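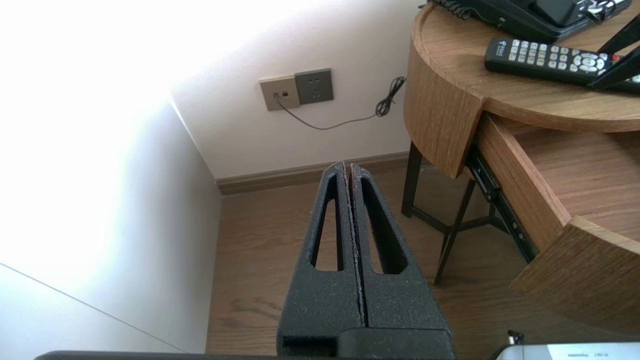 Open days are a weakness of mine, so when Preson said they'd be showing off their two-armed helper, Plokus, in a mocked-up bedroom in June, I had my name down before I'd finished reading the email! I was expecting a shiny stage and loud music. Instead we got a bedside table with its drawer partly open, nothing in it, and a phone and a TV remote up on top. The gripper's two black fingers stay pressed together in a sort of blunt wedge, and I spent far too long looking at them on the monitor (they put the wrist camera views up on a screen so people at the back could follow along).

By Myrto Nikolaidis
June | 3,186 reads | 498 shares

The talk was short and they let us ask whatever we liked, which I loved. A man near me wanted to know if it could fold fitted sheets, and the presenter just laughed. My own question was about how the two arms keep out of each other's way, because I can barely manage that with my own elbows. Planning, she said, and a lot of practice runs. On the wrist view you get a feel for how tight it is in there, with the pale second arm filling up the whole right side and brown tabletop taking up the upper left.
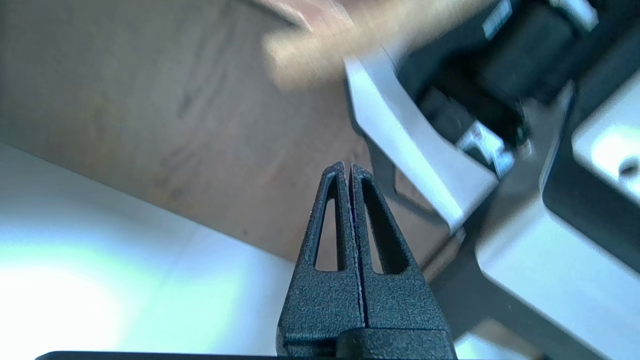
Small furniture is apparently a real headache for machines, and I'd never given it a thought. Lanometti, who helped put the room together, told us they went for round pieces on purpose, as there's no straight edge to line up against. Squeeze in a second arm, that big light gray thing right beside the fingers, and I'm amazed anybody gets a drawer to behave. We stayed for 2 sessions and the second was busier, so get there early if they run it again.

I did get bed envy, I'll admit. Whoever picked the houndstooth pillow and that mustardy velvet cushion can come and do my house next!
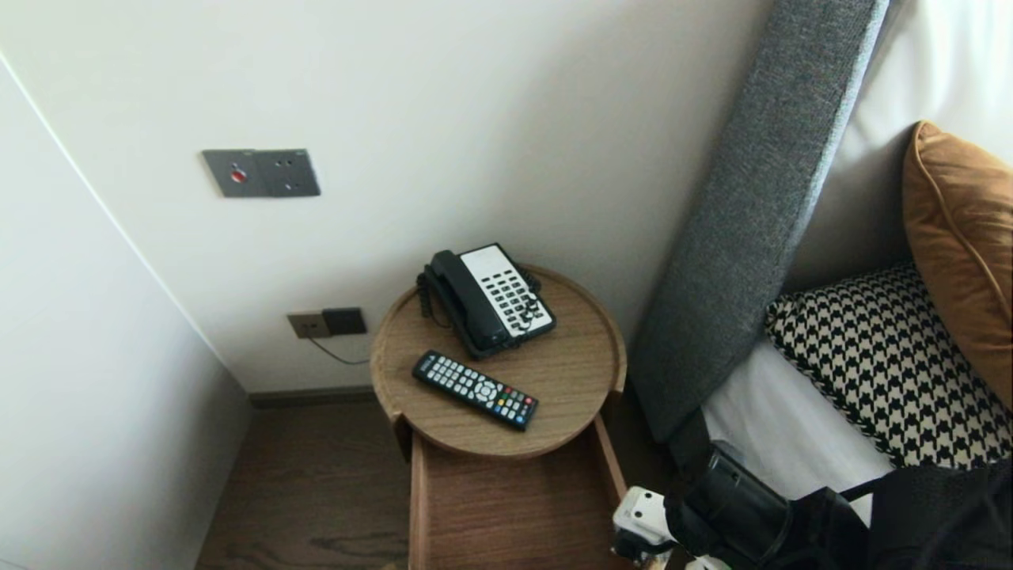 Getting underneath

My favorite part came after the coffee break, when the talk moved on to reaching under things. I have lost so many earrings under furniture that I was hanging on every word. They talked us through the low angles slowly, and I took about a page of notes that I now can't read.
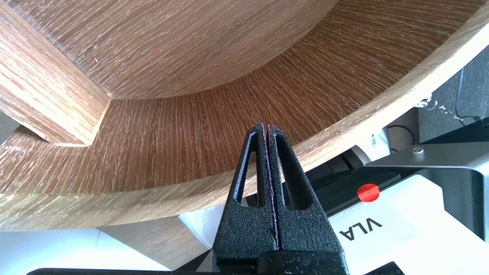

Fingertips close in to the wood grain, with the letters VLA upside down at lower right.

3 comments

Adjei: Was parking OK? Thinking of bringing my dad next time.

cornerdesk: I want one for the drawer in my kitchen that only opens if you kick it.

Myrto Nikolaidis: Parking was fine, Adjei, use the side lot and bring him along!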